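# Moving a rack-loading station to hand-held grippers

Applies to the Primgate bench cells at Piltach. Revision of 16 May 2022.

The operator stays at the table and works with a gripper in each hand. Recorded runs are used to teach the arm that takes over the night shift, so the station must be set the same way each time.

## 1. Set the bench

Put the rack on the back half of the table and keep the front clear for both grippers. Check that the rack stands on its feet.
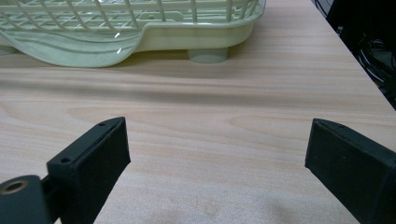

*Photo: Xiaoyan Yan, Piltach*

Open both fingers fully before starting a run. Log in to Prolon and confirm that the counter reads zero.

## 2. Run the cables

Leave a loop of slack at each wrist. A tight cable pulls the hand round and the operator corrects for it without noticing, and the correction ends up in the recording.

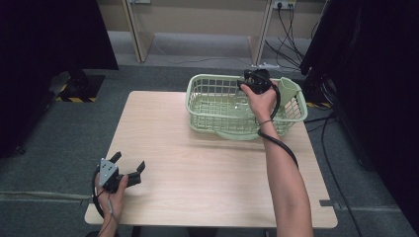
*Fig. 2. One gripper over the basket, the other at the front of the table.*

## 3. Record

Approach glassware from both sides, level, and pause before closing. Limit a block to 40 runs, then rest for 17 minutes. The old target of 100 per block is withdrawn. 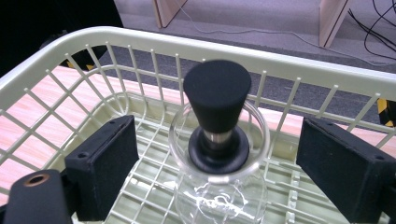 Runs with a slip or a dropped part are kept and marked "F" in Prolon. Do not delete them. The count by August stood at 1,278, and too few were marked.

## 4. Changes to duties

- Hand loading on nights ends when the arm is signed off.
- Day operators move to recording and fault review at the same grade.
- Run counts are not used for appraisal.
- Wrist or shoulder pain: stop and tell the shift lead.

Gripper spares are ordered through Fu.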